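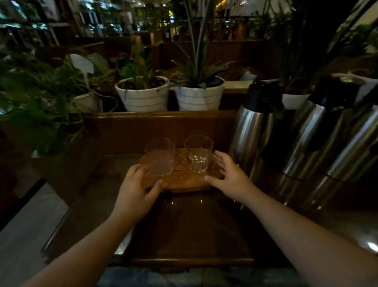
Bar counter, tray and glasses
Sunday, January 7, 2018

Leilani Mahmoud wants the Viltus counter signed off before the Pullberg people come back, so Sunday it is.

Small round tray, two short tumblers, both empty. Two hands, one each side. The counter is dark and polished enough to show you the tray twice, and every fingerprint for free. Wiped it down before starting, then leaned on it.

The raised lip along the near edge is my main quarrel. Drawn at 10 mm, measures 12. Slide the tray towards you and it stops dead at the lip, and the glasses would rather carry on. Lifting is fine. I've written "lift" on the job sheet and underlined it, knowing how much attention job sheets get.

The tumblers are the textured sort, good to grip, a pain to dry. Left one is the more faceted of the pair. Leilani says they match. They do not match.

Plant pots on the back panel can stay - white with grey stripes, out of the way of elbows so far.

To do: take the lip down 2 mm, ask Wickramasinghe which polish was used in September, find the other cloth.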